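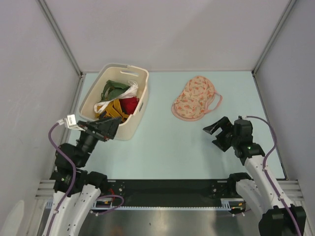
## Laltevel Fabric Items: Data Card

Laltevel is a collection of pictures of small fabric items, gathered at a worktable as they are sorted from a shared basket. It is intended for those who study how soft household goods look when they are piled, laid flat, lifted and creased. The collection is maintained by the textile records office at Plollow. This card describes the items, the way they are named and the limits of the records.

### Contents

The current release holds 3,907 records. Almost 3,000 of these carry a full set of item notes; the remainder carry an item name only. Each record consists of one picture, a short item name, a colour field and a state field.

The items are of the sort commonly found in a drawer or at the bottom of a laundry basket: cloths with straps or ties, folded bands, pouches and other light pieces. Colours include dark green, white, red, mustard yellow, navy and several printed pinks. Plain and printed goods are both present and are not separated in the file listing.

### Item states

The state field takes one of the following values.

- **Piled**: the item lies with others in the basket and may be partly hidden by them.
- **Flat**: the item lies by itself on the work surface, with its outline largely in view.
- **Held**: the item is gripped at an edge or a corner and its shape is altered accordingly.
- **Unclear**: the state could not be agreed between two readers.

A piled item receives a name only where enough of it shows to support one. A patch of navy under a yellow cloth, for instance, is entered as "navy, partly visible" and is not given a type. Readers are asked not to complete an item from memory of an earlier record.

### Mesh and perforated fabrics

Mesh goods required separate guidance. A printed pattern on a mesh is broken up by the holes, and a darker layer behind may show through as a regular field of dots. Early readers entered these dots as part of the print. The present rule is that the print and the openings are recorded in different fields, and that a layer seen through the openings is noted only as "layer behind".
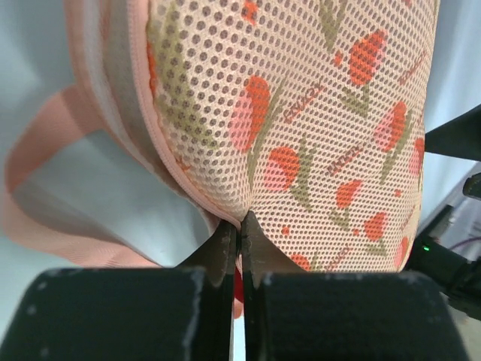 Tulip prints are entered under "floral, tulip" where the bloom and stem can both be made out, and under "floral, other" where only part of a bloom shows. Trim, binding and zip seams are recorded by colour and by the side on which they appear. Strap loops are noted as present or absent - their length is not estimated, as a loop seen at a slant gives a poor measure.

Items with curved outlines caused some disagreement in the first round of naming. A rounded piece lying flat can resemble a bib, a small apron or a closed pouch, depending on how it has settled. The name given to the flat view is therefore provisional, and may be revised where a closer view shows a seam or a fastening. Revised names are marked with the letter R in the notes column.

### Lettering on fabric

Lettering is transcribed only where it can be read with reasonable confidence. Where a word is bent by a fold or interrupted by the weave, the reader enters the probable reading followed by a question mark. A probable reading is a record of what the letters resemble. It makes no statement as to the maker or origin of the item, and users should not treat it as a brand label.

Colour bands and stripes close to lettering are recorded separately, with their direction given as straight or slanting.

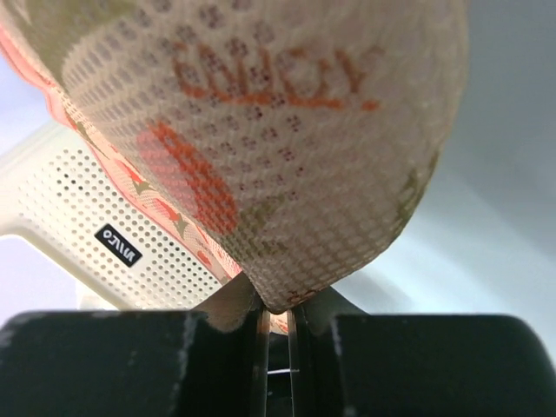

### Known limitations

1. Colour names were chosen by eye. Salmon, coral and peach are used unevenly across the earlier records, and Prostance, the naming guide adopted in March, has not yet been applied to all of them.
2. Fibre content is not recorded. Terms such as "mesh" and "webbing" refer to appearance alone.
3. Six item names remain under review and are listed in `names_pending.txt`.
4. Small print motifs are described in general terms (star-like, leaf-like) where their shape is uncertain.

### Use and citation

The collection may be used for teaching and for non-commercial study. Please cite it as "Laltevel Fabric Items, Plollow" and state the release used. Derived lists of names should keep the question marks and the R marks intact.

### Contacts

- Item names and colour fields: Tharindu Mollah
- Access, corrections and withdrawn records: Nabil Jaber

Corrections should quote the record number and the field concerned. Proposals for new item names should be sent separately from corrections to existing ones.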